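발표자 노트: 손에 쥐는 그리퍼, 몇 대를 어떻게 살 것인가
2024년 3월 13일 | Wistton 장비기획팀 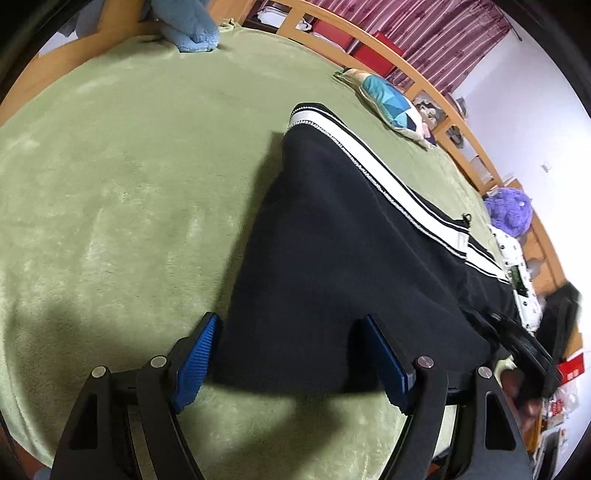

검은 옷을 집는 그리퍼. 집게 안쪽은 파란 패드, 바닥은 올리브빛 담요.

(슬라이드 1. 인사는 짧게. 사진을 띄워 둔 채로 시작)

안녕하세요! 오늘은 예산 이야기를 하러 왔는데요, 저는 예산 이야기가 제일 재미있는 사람입니다. 표부터 열지 않고 이 장면부터 띄운 건, 우리가 사려는 장비가 결국 이런 데서 일하기 때문이에요. 침대 위, 푹신한 담요, 그 위에 흰 줄이 들어간 두툼한 검은 옷. 전시장 테이블에 놓인 네모난 블록하고는 사정이 전혀 다르죠.

화면에서 봐 주셨으면 하는 건 두 군데입니다. 하나는 파란 패드예요. 왼쪽과 오른쪽 표면 무늬가 달라요. 왼쪽은 자잘한 마름모 무늬, 오른쪽은 그보다 매끈한 골 무늬입니다. 또 하나는 두 집게 사이로 불룩하게 내려온 천. 옷감을 다룰 때 우리가 돈을 써야 할 곳이 바로 저 접촉면이라고 저는 생각합니다.

(여기서 잠깐 쉬고 질문 하나 받기. 없으면 넘어감)

(슬라이드 2. 수량)

요청은 40대로 들어왔습니다. 제 제안은 1차로 3대를 먼저 사는 거예요. 소심해 보일 수 있는데 저는 이 방식이 정말 마음에 듭니다. 3대면 한 대는 작업에, 한 대는 교육에, 한 대는 예비로 돌릴 수 있고, 패드가 닳는 속도를 우리 손으로 직접 재 볼 수 있거든요. 나머지 37대는 그 숫자를 보고 발주하면 됩니다. 납기는 계약서에 미리 묶어 두고요.

(슬라이드 3. 견적 비교. 표가 작으니 읽어 줄 것)

견적은 Gundbridge와 Stemer 두 곳에서 받았습니다. 본체 단가는 Gundbridge가 낮고, 패드와 관절 핀을 낱개로 파는 쪽은 Stemer입니다. 처음엔 저도 본체 가격만 보고 마음이 기울었어요. 그런데 소모품 줄을 한 칸 추가해서 다시 계산해 보니 순위가 바뀌더라고요! 이 칸 하나 때문에 어제 저녁을 다 썼습니다(후회 없음).

대당 패드 비용은 1년 치를 잡아 두었습니다. 부품 목록에 올라온 품목이 431개인데, 그중 92개가 소모품이에요. 전부 쌓아 둘 필요는 없고, 없으면 그날 작업이 멈추는 것만 선반에 두면 됩니다. 패드, 핀, 케이블. 나머지는 주문해서 기다려도 괜찮습니다.

(슬라이드 4. 빠지기 쉬운 항목. 천천히)

장비 예산서에서 자주 빠지는 줄을 모아 봤습니다.

- 운반 케이스와 보관 선반
- 렌즈 청소 용품
- 교육 시간에 드는 인건비
- 고장 났을 때 보내고 받는 배송비
- 데이터를 저장할 디스크

마지막 줄은 꼭 따로 잡아 주세요. 지난번 Mughal 프로젝트 때 디스크를 사무용품 예산에 넣었다가 1월에 추가 품의를 올렸습니다. 승인은 났지만 작업 일정이 밀렸고, 그때 배운 게 참 많았어요.

(슬라이드 5. 시험 물건)

시험용 물건도 예산에 넣읍시다. 저는 이 부분이 제일 신나요. 옷은 두께별로, 지퍼가 달린 것과 없는 것으로 나누고요. 다시 첫 사진으로 돌아가 보시면 흰 줄 쪽에 작은 금속 지퍼 손잡이가 달려 있죠. 천을 집는 것과 저런 금속 손잡이를 집는 건 완전히 다른 일이라서, 납품 검수 때 둘 다 해 봐야 합니다. 담요도 한 장 꼭 넣어 주세요. 푹신한 바닥에서는 집게를 어디까지 눌러야 하는지가 딱딱한 책상과 달라집니다. 인형, 베개, 물방울무늬 천 같은 것도 좋고요. 이런 건 비싸지도 않아요.

검수표 초안은 공용 폴더에 올려 두었습니다. 빈칸이 많으니 마음껏 채워 주세요. 특히 손이 작은 분이 오래 쥐었을 때 어떤지, 그 칸은 제가 혼자 못 채웁니다.

(슬라이드 6. 부탁드릴 것)

오늘 정하고 싶은 건 1차 수량과 소모품 예산을 본체와 분리할지 여부, 이렇게 두 가지입니다. 업체 선정은 시연을 본 다음에 해도 늦지 않아요. 두 곳 모두 시연 장비를 보내 줄 수 있다고 했고, 저는 벌써 옷장에서 두꺼운 겨울옷을 꺼내 놨습니다.

(시간이 남으면 슬라이드 3으로 돌아가서 소모품 칸 계산식을 같이 보기. 남지 않으면 바로 질의응답)

공유 3 | 댓글 0
이 사이트는 더 나은 이용 환경을 위해 쿠키를 사용합니다. 계속 이용하시면 쿠키 사용에 동의하는 것으로 간주됩니다.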